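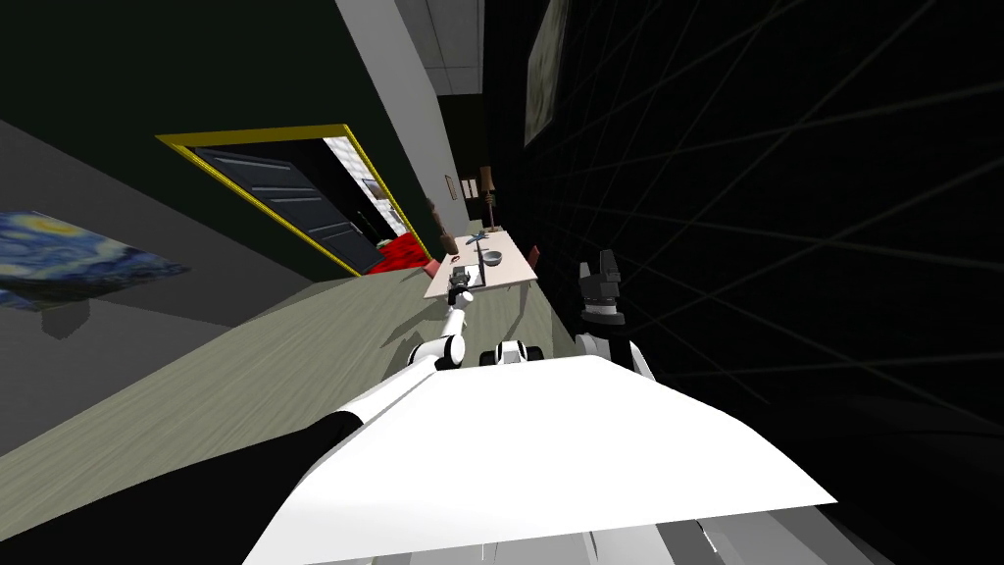 Clearing the Table with a Two-Arm Home Robot: Tips for Titeck Owners and Renters

These tips cover the Titeck two-arm unit on the monthly plan from Brendurness. Most of them will also work for the older one-arm model, apart from the section on carrying trays. The plan costs $203 a month and includes the base, both arms, the charger and the practice-room software. You supply the table and the mess.

Before the first run

Walk the room the way the robot will. Pull chairs back from the table on the side where it will park, and leave the chairs on the far side where they are. Roll up any loose rug at a doorway or tape the edges down flat. The base will climb a thin mat but it slows down, and if it is carrying a glass you will wish you had moved the mat.

Prop doors fully open or shut them. A door left halfway confuses the mapping step, and you will have to map the room again.

Measure your table height. The setup screen asks for it in inches and does not check your answer. If the number is too low, the fingers bump the tabletop on every reach. Measure to the top of the tablecloth if you use one.

Use the practice room

The plan comes with a simulated house where you can run a job before you try it at home. I skipped it the first month and went through two cereal bowls. Now I run every new job there first, usually in the evening around 9 p.m. while the real unit is charging.

Set the practice table up like your own. You can put out bowls, small toys, a tray and so on. Use the same kinds of things your family leaves behind. Start with one bowl in the middle of the table. Once the robot can pick that up and set it down from either side, add small items near the edges.

Save each job under a name you will recognize later. "Supper bowls left side" is better than "Test 5." You can keep 14 saved jobs on the basic plan. Delete the old ones before you start a new one, as the software will overwrite the oldest without asking.

Setting the fingers

The two-finger grippers come set for small boxes, and that setting is too tight for most dishes. Go to Hand, then Opening, and change it to Wide for bowls and mugs. For flatware, use Narrow and turn on Slow Close.

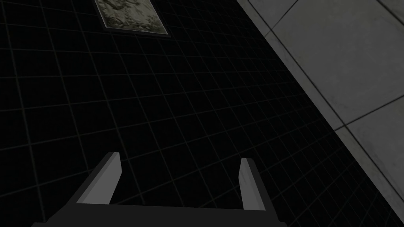

Check the opening with nothing in the hand first. Send the open command, wait for the arm to stop, then send close. Do this for the left and the right, one at a time. If one side lags behind the other, run Match Hands from the same menu. It takes five minutes and you should do it once a month anyway.

Wipe the finger pads with a damp cloth and let them dry before a real run. Dish soap leaves a film. Plain water is fine. Do not use oil on the pads for any reason.

What to give it and what to keep back

Bowls: Good. Empty them first. The robot will carry a bowl with soup in it, but it tips a little when the wrist turns.

Mugs: Good if the handle faces away from the hand. If the handle is in the way it will try again up to three times and then stop.

Plates: Fair. A flat plate on a flat table is hard for two fingers to get under. Put a folded dish towel under one edge, or slide the plate so the rim hangs over the side of the table by an inch.

Stemware: Keep it back. Wash it by hand like you always did.

Small toys: Fine, one at a time. Put a bin on the floor next to the parking spot and save its location as a drop point.

Paper napkins: They stick to the pads. Pick these up yourself.

Carrying a tray with both arms

Use a tray with raised handles and a stiff bottom. Put the heavy things in the center. In the job list, choose Two-Hand Lift and set the speed to Low. At Low, the trip from my dining room to the kitchen counter takes 54 seconds. Medium is faster, but things slide.

If the tray comes up crooked, stop the job and lower it. Usually the table height is wrong or one hand needs matching. Fix that first. Tilting the tray level with your own hand while it is moving sets off the safety stop, and you have to start over.

If a job goes wrong

Press Pause before you press Stop. Pause holds the arms where they are. Stop lets the hands open, and whatever they had goes on the floor.

If the head view is looking off at a wall or ceiling when you want it on the table, choose Recenter and wait. Then reopen the job from the start and do not try to resume partway.

If the base will not leave its parking spot, look for a cord under the wheels. That has been the problem every time at our house.

Is it worth the money?

For two people, probably not. You can clear a table in less time than it takes to read the menu. For a house with several children, or for someone who has trouble lifting and carrying, I think it earns its keep after the first month. My neighbor Žydrūnas Urbonaitė rents the same plan after a shoulder operation and uses it three times a day, mostly for bowls and mail.

I also tried the Prarnura unit in December. It is quicker on bowls and cheaper by the month, but there is no practice room, so you do all your learning with your own dishes. The Pärn kit has to be assembled and I sent it back.

Brendurness will swap worn finger pads at no charge if you mail the old ones in. Put your unit number on the envelope. Order the spare charger cord when you sign up, as it costs more later.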